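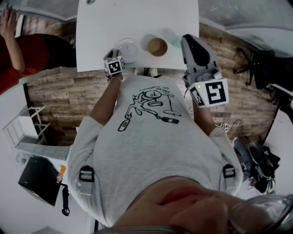
Paired Gruleo hand-held grippers in use at a table set with a glass plate, a wooden bowl and a glass cup. The white cubes carry square printed markers.

Gruleo

Gruleo is a hand-held gripper kit for recording demonstrations of manual tasks, sold by the robotics supplier Zerkano. A person wears a harness over ordinary clothes, holds a gripper in each hand and does a task such as setting a table or putting away dishes. The recordings are used to train robot arms fitted with matching fingers. The kit is sold outright or rented by the month, and Zerkano also offers a recording service under the same name.

History

The kit was designed by Settimio Ruggiero, a mechanical engineer who had earlier built teaching arms for packing lines. Those arms were bolted to a bench and could not easily be taken to a kitchen or an office. Ruggiero's first hand-held version had a single gripper and a trigger taken from a cordless tool. Zerkano bought the design and added a second gripper after early customers asked to record tasks that need both hands, such as opening jars and folding towels.

Production moved to a workshop in Grultcombe, where the kits are still assembled and calibrated. The first kits were shipped in May.

Design

Each gripper has a housing, a squeeze handle and a pair of finger pads. The pads are held by two screws and can be changed for wider or softer ones. Squeezing the handle closes the fingers, and a sensor in the housing logs how far apart they are.

White cubes fixed to the grippers carry black-and-white square markers. Software finds the markers in the video and works out the position and angle of each gripper. Markers are printed on more than one face of a cube, so tracking can continue when the wrist is turned. Worn markers can be replaced, but the kit has to be calibrated again afterward.

The harness has shoulder straps with plastic buckles and comes in a single adjustable size. A full charge is rated at 184 minutes of recording.

Versions and price

The standard kit costs $2,196. A version with a hard case, spare pads and a second set of cubes costs $2,856. Rental customers receive the standard kit and pay a deposit, which is returned when the kit passes inspection. The recording service is priced by the job, and the customer chooses the tasks and the objects.

Software

Recordings are handled by a desktop program called Afolabi. It lines up the video with the finger data, marks stretches where tracking was lost and lets the user trim the start and end of each take. Files can be exported in several open formats. The program is included with both versions and with rentals.

Reception

Sosina Chala, reviewing the kit for a trade newsletter, found it quick to learn and praised the handles, which she was able to use for most of a morning without sore hands. She was less pleased with the harness, which she said rode up when she reached for high shelves. She also reported that clear glassware took practice, as it was hard to judge when the fingers had a firm hold on a rim. Her review recommended renting before buying.

See also
Teaching pendant
Parallel gripper
Fiducial marker
Motion capture
Learning from demonstration

Categories: Robot accessories | Hand-held devices | Data recording equipment

This site uses cookies to remember your reading settings. Accept | Manage cookies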